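Guardar la cosecha en casa sin perder la mitad

Si como yo compráis el grano y las legumbres directamente a quien los cultiva, ya sabéis lo que es volver a casa con el maletero lleno y no saber dónde meterlo todo. Este verano Ileana Furtună, que tiene unas tierras pequeñas por la parte de Trokunley, me vendió 90 kilos de garbanzos y alubias para repartir entre varias familias (¡qué buenos están los pedrosillanos!), y he ido apuntando lo que me funciona.

Lo primero, extender el grano sobre una sábana vieja, a la sombra y con la ventana abierta, un par de días. Removedlo con la mano por la mañana y por la noche, y quitad de paso las piedrecitas y los granos picados.

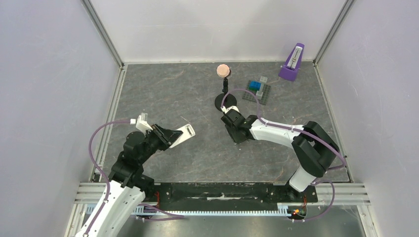
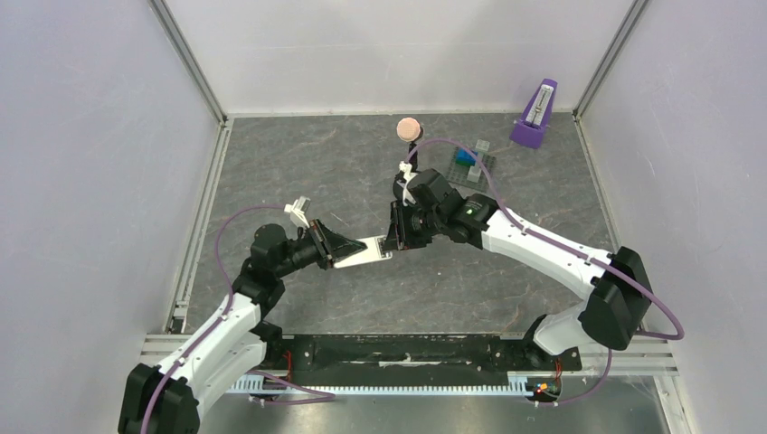
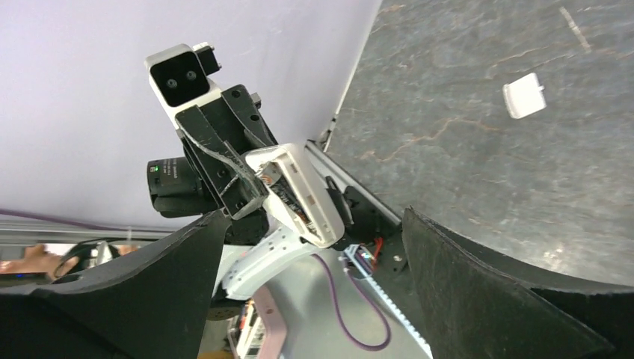
Después, tarros de cristal bien secos, de los de cierre con goma, llenos hasta arriba. Las alubias las congelo antes tres días en bolsas, por el gorgojo, y las dejo volver a temperatura ambiente sin abrir la bolsa, que si no se llenan de humedad. Una hoja de laurel en cada tarro huele bien, aunque mi amiga Sibel jura que no sirve de nada.

Y pagad al agricultor en el momento, por favor, que la semilla de febrero no espera. Etiqueta con el año y el nombre del pueblo, y los tarros viejos siempre delante.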